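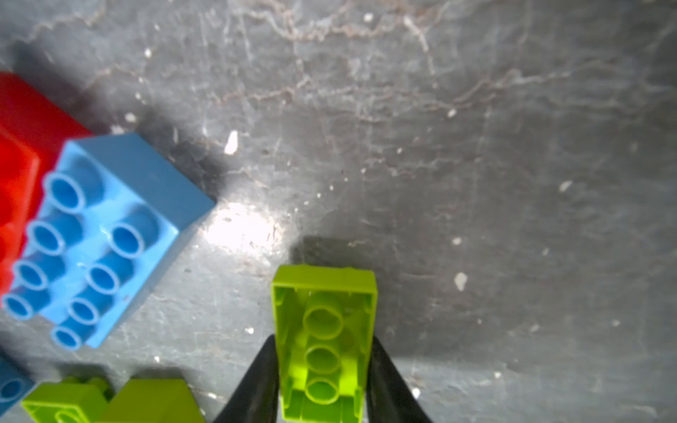 Home Projects Term 2 Reports Contact

Toy Building Bricks: How They Hold, and How to Sort a Mixed Box of Them
Project report, Florêncio Rebelo and Afonso Barros
Handed in 2/15/22

What we wanted to do

Afonso's family had a big mixed box of toy bricks, no instructions, no bags, several makes thrown in together. The project was to work out why some of them grip well and some fall apart, and then come up with a way to sort the lot that somebody else could follow. First idea was to build a bridge and load it. Dropped that after one try. You can't say anything about a bridge if you don't know which bricks are in it.

So two questions in the end:
Does the inside of the brick matter more than the outside?
What is the fastest way to sort them by hand on a floor?

Parts of a brick

Short section, the words get used later.

Stud: the round bump on top. On a lot of the large bricks in our box the studs are hollow, open at the top like a little cup. Eight-stud bricks are two rows of four.
Tube: the round hollow pipe inside, seen from underneath. An eight-stud brick with this layout has three tubes in one line down the middle.
Rib: thin vertical line on the inside wall. Not every make has them.
Wall: the side.

When you push two bricks together the studs of the lower one go in between the tubes and the walls of the upper one. Each stud gets squeezed from more than one side. That squeeze is all there is, no clip or hook. We expected something more complicated to be honest.

The lime green eight-stud brick is the best one for looking at this. Turned upside down you get the three tubes in a line and the thin ribs along the inner walls, and the plastic is light enough to see everything without a flashlight. Dark colors are a pain. We did most of our drawings from the lime one and then checked the blue against it.

The ribs took us a while. Our guess is that the stud touches only the rib and not the full wall, so there is less plastic rubbing and the maker can get the fit right by changing the rib a tiny bit. We did not find a source for this so it stays a guess.

The makes in the box

We named them from the bags Afonso's mother still had in a drawer. Alero and Zerkum, plus a bunch with no name at all that we called "other". The Zerkum bricks feel lighter. Alero ones stick together so hard that small kids ask for help, according to Afonso's cousin who is the main user.

They do fit each other. Sort of. Alero on top of Zerkum is fine, Zerkum on top of Alero is loose and the whole stack leans after a few layers. Same two bricks, only swapped! We think it's the tubes, because swapping which one is on top swaps whose tubes do the gripping. The studs look the same size to us with a school ruler. A better tool would help, a ruler is not good enough for this and we should of borrowed calipers before the break.

Sorting

Total in the box: 163 bricks. We counted them at the start and again at the end to make sure none went under the couch. Sorted on the floor, light gray blanket under so they don't roll off into corners, everything tipped out at once.

Method A, color first. Pull all red, all blue and so on, then split each pile by size. Looks nice. Slow though, because a color pile hides the small ones under the large ones and you end up digging a second time.

Method B, size first. Large ones out, then the mid ones, then whatever is left. Then color inside each size. The floor clears fast because the large bricks take up the most room, and after that you can see what you have got.

Method C, underside first. Flip each brick, look at the tubes and the ribs, put it with its make. This is the only method that helps with grip. It is also boring, and hard on the eyes with the dark ones.

We each did all of them, one person sorting and one with the watch. Method B won both times. Method A was next and C was last by a lot. Florêncio was faster than Afonso at B and slower at C, he kept stopping to look inside the bricks.

Mistake we made: the first run of Method A was done after dinner with one lamp on, and shadows from your own hands fall right on the pile. Dark blue and black look the same. We threw that run out and did it again the next morning by the window. All times in the table are from daylight.
(Table is in the notebook, page 3, not retyped here)

Height problem

Not all bricks are the same height. We noticed when a red one next to a blue one stood taller and for a while we thought it was two stacked together. It slows down Method B because "large" can mean long or it can mean tall. Our fix was to go by the number of studs and ignore height. A tall brick with few studs goes with the small ones. Cousin disagrees.

Pulling apart

Planned to hang weights, up to 1000 grams, from the bottom brick until it dropped. Only got through 2 pairs before the hook bent so there is no real result. Both pairs held the full weight. Going to redo this in April with a proper hook if we get the bench.

What we would tell the next group

Tip out everything at once, don't work from the box.
Size first, by studs.
Daylight.
If towers keep leaning, flip the bricks and look inside, then keep the makes apart.
Keep the lime or other light ones for showing the class.
Wash them before, not after. Some were sticky.

Still open

Does the grip get worse with use? The oldest bricks feel looser but they are also nearly all Zerkum so we can't separate the two things. Would need new bricks of each make and a lot of clicking. Also wanted to look at why the studs are hollow, saving plastic is the obvious answer but maybe it lets the stud bend in a little as well. No time

Related projects
Paper bridges, second round
Henriques marble run: slope and speed
Which tape holds longest on cardboard
Branero blocks and wooden towers
Sorting a button jar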